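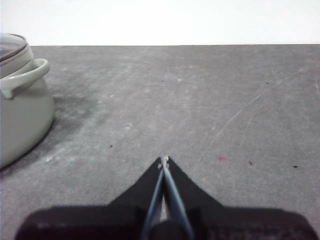
Cada noviembre me pasa lo mismo: llega el aire seco, se me pone la cara tirante como un tambor y empiezo a mirar los escaparates de los centros de estética con ojos de cordero. Este año entré en uno, el Irden, con la idea muy modesta de pedir una limpieza facial, y salí cincuenta minutos después con un presupuesto de 435 euros en el bolso y la sensación de tener un cutis en ruinas.

No le guardo rencor a la chica que me atendió, que era un encanto y me puso una manta en las piernas (¡qué gusto, la manta!). Lo que me molesta es el bono. Siete sesiones, pagadas por adelantado, con caducidad, para una piel que todavía no había tocado. ¿Cómo sabía ella que necesitaba siete? Yo habría probado dos y luego ya veríamos.

Se lo conté a Joelle Majali, que lleva más de dos décadas haciendo limpiezas en su cabina de la calle Carwood, y se echó a reír. Ella cobra cada visita al terminar, apunta en una libreta lo que te ha puesto y, si te ve la piel irritada, te manda a casa con una crema sencilla y sin tocarte. Así pierde dinero algunas tardes, me dijo, pero sus clientas vuelven - y traen a sus hermanas.

Entiendo que un local con alquiler y nóminas quiera ingresos seguros, y sé de gente que está feliz con su bono y lo aprovecha hasta el último minuto. Me parece estupendo. Pero creo que el precio de una sesión suelta debería estar en la puerta, bien grande, y que la primera visita tendría que acabar sin que nadie te saque el datáfono.

Yo, de momento, he pedido hora con Joelle para la semana que viene. Le llevaré unas pastas.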